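Clurnstead Community Kitchen: how the first half has gone
Posted July 16, 2022
14 shares | 4 comments

Hello again to everyone at the Trurnent Fund! You asked for a progress report at the halfway point and said it could be "as informal as you like", which I have taken at your word. I'm putting it on our web page as well so that people in Clurnstead can see where the money has gone. The proper spreadsheet is in your inbox, with the receipts in date order (mostly).

Quick reminder of what you paid for. We asked for help to run a weekly soup and porridge lunch, with a short cooking session tacked on the front for anyone who wanted to learn, and a small lending shelf of pots and pans. You gave us a year. We started in January, so we're a bit over halfway, and I'd say we are ahead on the lunches, level on the cooking and badly behind on the shelf. More on the shelf in a minute, I'm not dodging it.

The lunches first, as they're the happy bit. By the end of June we had served 325 bowls. I know that isn't a huge number for a grant-funded project, but we'd told you 200 by this point and I was nervous even writing that down. January was awful. It rained sideways, the bus was being sent the long way round because of the gas works, and one week I ate three portions of leek and potato myself so the pan wouldn't look so full. Then in March it just picked up. I still don't really know what did it — possibly the new sign by the bus stop, possibly the dumplings.
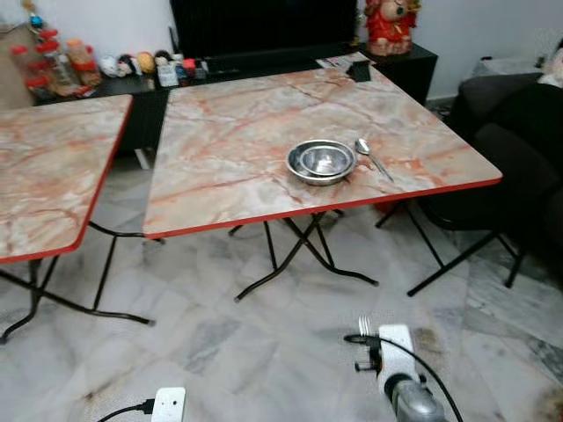
What people want to eat has surprised me. I had planned a lot of chunky vegetable soups because they're cheap and they freeze, and they do go down fine, but the thing people ask for by name is the plain rice porridge with ginger and spring onion. I put it on in February as a stopgap when the lentils didn't arrive. It costs next to nothing, it suits people with sore teeth, and you can put almost anything on top. We now do it every other week and I've had complaints about the weeks in between! The barley broth is a close second. The beetroot one was a mistake and we will say no more about it.

On the cooking sessions, we promised you groups of up to 6 and that has turned out to be the right size. I did try squeezing more in, back in April, and it was miserable: everyone waiting for the one decent knife, me shouting over the extractor fan. So we've gone back to six and keep a waiting list. We've covered stock, pastry (once, never again in a heatwave), pulses, what to do with a whole cauliflower, and a session on reading a gas bill while things simmer, which wasn't in the plan at all but was the best attended of the lot. I'd like to do that one again in October when the prices change, if you're happy for me to move a little money from the printing line to cover it.

Now, the lending shelf. The idea was that people could borrow a big pan or a steamer for a week and bring it back. We bought the stock in February from Skirari, who were very patient with me and swapped two lids that didn't fit. The trouble is the borrowing. The shelf is in the corridor, the corridor is locked when the hall is let to somebody else, and the hall is let to somebody else nearly all the time. So people come to return a pan, can't get in, and carry it home again. Several of them have now carried the same pan home several times and I think they've gone off the whole business. I don't blame them. We've had 6 loans since the start and I had told you to expect one a week.

My plan is to move the shelf into the Qiu shop on the corner, where they've offered us the bottom two racks by the door and won't take rent for it. They're open until eight in the evening, which solves the key problem in one go. It'll need a lockable front and a decent label. I've had a price for the front and it's within what's left in the equipment line, so I'm not asking for more, only for your blessing before I order it.

A few money things while I'm here. Food has gone up, as you'll know from your own shopping. Oil is the worst, flour isn't far behind. I had put a cushion in the budget and we've now sat on most of it. We're under on travel and under on printing, so the total still comes out right, but the columns look a bit lopsided and I'd rather you heard that from me than found it in the spreadsheet. We also had to replace the urn. The old one had been tripping the electrics since before I started and finally took out the lights during a choir practice. I'm sorry, it wasn't in the bid.

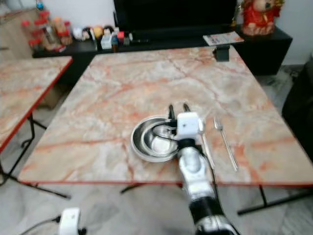
Two steel bowls on one of the marble-patterned tables.

You asked particularly about who comes. I didn't want to hand out forms with the soup, so I've gone by chatting, and the answer is more of a mix than I expected. Plenty of retired people, as you'd guess, but also parents with little ones who come straight from the toddler morning, some lads from the tyre place, and a fair few who work from home and haven't spoken to a soul since breakfast. Hardly anybody from the new flats yet. I've put leaflets through twice. I might try going round and knocking, though I'm a coward about doorsteps.

Still to do before the year is up: get the shelf moved, run the autumn block of cooking sessions, sort out a cover cook for the weeks I'm away, and write up the recipes as a little booklet. The booklet is half typed. The porridge is in, the beetroot is not. If anyone from Trurnent fancies coming over, lunch is on the table at half past twelve and it's best to come on a porridge week. Let me know about the printing money when you can, and about the lockable front, and I'll send the next set of figures with the end-of-year report.

4 comments

porridgefan: Every week please!! Not every other!

Hillside Gran: I am one of the people who carried the pan home. Three times. The corner shop is a much better idea, I go past it anyway.

tom_c: I liked the beetroot

newish in clurnstead: We're in the new flats and never had a leaflet, I think they get binned with the pizza ones in the lobby. Could you put one up in the lift? Is it all right to bring a baby?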